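Quick one tonight, dinner is in the oven and I have 20 min before the timer.

So the no-spend month. Sunday was the last day and I have numbers! I said at the start I'd keep groceries under 583 and everything else at zero, apart from rent, gas, the phone and Abena's birthday. Final grocery number - 849. So, no. Not even close really.

Where it went wrong: week one was fine. Week one is always fine, you're eating the freezer. Lentils, the good bread, that soup I'd been ignoring since winter. Week two I ran out of coffee and olive oil and dish soap on the same day, which felt personal. Week three Zdislava came to stay and I'm not serving a guest lentils four nights running. We had fish. We had the nice cheese. No regrets on the cheese.

Everything else came to 100 exactly, and I know how that sounds but it was one thing, a vet bill. Cat is ok. Cat is always ok once you've paid.

Stuff that helped, for anyone trying it:

Taking my card off the phone. Having to get up and find my wallet killed most of it. I am very lazy.

A list on the fridge of things I wanted. By the end it had a lamp, two books, sandals, a better colander. I still want the colander. Couldnt tell you why I wanted the lamp.

Shopping after breakfast, never after work. After work I buy crackers like there's a storm coming.

Stuff that didn't help: the budget app. Deleted it by day five, it kept sending me little cheering messages. Paper is fine. Also telling people - I told everybody at work and then had to explain myself every single lunchtime, so next time I'm keeping quiet.

Abena asked if it was worth it and I think yes? I spent 1,843 on food and extras the month before (I know. I KNOW) so even with the fish I'm way down. And I cooked more. I made the flatbread from the back of the flour bag and it was good, bit thick in the middle.
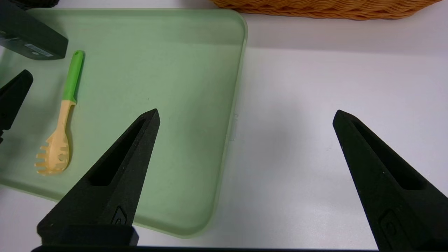 Two black grippers, tips up.

Going again in June, probably. Same rules but I'm putting the groceries higher so I don't feel like a criminal buying butter. And a line for guests, becuase Zdislava has already said she's coming back and she eats like a horse.

Also if anyone has a lentil recipe that doesn't taste like duty, put it in the comments. I've got two bags left and I've hidden them behind the rice.

Timer's going - more later in the week.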